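Abella Hard Wax Oil: frequently asked questions

What surfaces can it be used on?
Bare wood and wood-based board indoors. It does not bond to varnish, paint or melamine. Old coatings must be sanded back completely before the first coat.

How far does a tin go?
The 1 litre tin covers 9 square metres with two coats. Coverage is lower on end grain and on softwood that has not been oiled before.

What grit should I finish with?
120 for floors, 150 for worktops and tables. Finer grits close the surface and reduce uptake. Vacuum, then wipe with a dry lint-free cloth.

How long between coats?
10 hours at normal room temperature with a window open. In an unheated room in February, leave it overnight and check that the surface no longer feels tacky.

When is it fully cured?
After 10 days. Light use is possible the day after the final coat. Keep rugs and wet cups off until curing is complete.

Is it the same product as Ernberg Floor Oil?
No. Ernberg contains no wax and gives a flatter finish. Abella can be applied over Ernberg, but Ernberg cannot be applied over Abella.

How do I clean an oiled tabletop?
Brush off dust and grit first, then wipe with a well-wrung cloth. Do not use bleach, scouring cream or steam. 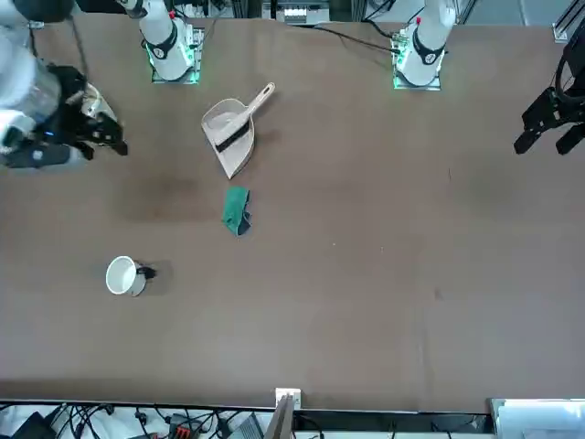

Matte brown tabletop with dustpan, hand brush, cloth and mug.

Can I repair one area only?
Yes. Sand the mark along the grain, feather the edge and apply one thin coat. The patch may look darker until it has cured.

How do I dispose of used cloths?
Soak them in water and lay them flat outdoors to dry. Oily cloths left in a heap can self-heat and catch fire.

Can unopened tins be returned?
Within 56 days, to the Sestach depot. Orders received before noon on Monday are collected the same day.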